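Vivano Bakery is moving across the street, and yes, the rye is coming too

I got the news the way I get most of my news, standing in line with wet shoes and no coffee in me yet. The handwritten card taped next to the register at Vivano said the bakery is leaving its spot on Fuentealba Street in June and reopening in the old shoe repair shop straight across from it. Same street, other sidewalk. I read it twice, then I bought more rolls than I needed, as if they were leaving the country.

So I went back in the afternoon, when it's quieter, and asked. The short version is that the lease is up, the rent on the current place was going to climb by 400 dollars a month, and the shoe repair shop has been sitting there with paper over its windows since last fall. It's a bigger room, too. The bakery has 4 tables right now (if you count the one by the restroom door, and I do, I've had some very good breakfasts there) and the new place will fit seven.

The oven is the big question for anybody who cares about the bread, and it's going along. It's a deck oven, older than I am, and it has to come apart to get through the door. I was told the moving crew came by to measure, went quiet for a bit, and then measured again. The plan is to shut down for nine or ten days while it gets taken apart, carried over and put back together, and then there will be a few days of test baking. I asked if the test loaves would be for sale and got a laugh, which I'm choosing to take as a maybe.
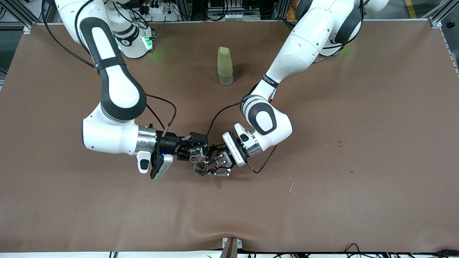 Hours are changing a little. Right now they open at 7 and close whenever the shelves are bare, and on a sunny morning that can be before noon. After the move they want to stay open until 4 in the afternoon, with soup and a couple of sandwiches to fill in the later part of the day. The soup is new and I have no opinion on it yet. The sandwiches I've already tried, because they've been quietly testing one with egg and pickled peppers, and it's great - messy, but great. Bring napkins.

The rye stays the way it is! I asked about that first, to be fair to all of you who stopped me outside the post office. The seeded loaf stays too. The long cheese twists are going away, at least for the summer, and I know some families on my block are going to take that hard.

What happens to the old space is less clear. The sign in the real estate office says it's available, and I heard from two different people that a phone store wants it, and from a third that it's going to be a dog groomer. I'd put no money on any of it. The building's owner is a company called Tendov, and when I called, the person who picked up said there's no signed tenant at this point and she couldn't tell me more than that.

Parking is the one thing people were grumbling about in line. The new side of the street is the side with the bus stop, so the handy spots right in front are gone. There's the small lot behind the Verkavis building, where the first half hour is free, and it's a two minute walk from there if the light is with you. The 504 bus stops practically at the new front door, so if you ride that one you come out ahead.

Preorders for the week before the closing are being taken at the register, on paper, cash or card. Freezer people, that's your cue. I've put my name down for six ryes and cleared out a shelf, and there's still half a bag of peas in there that I need to do something with.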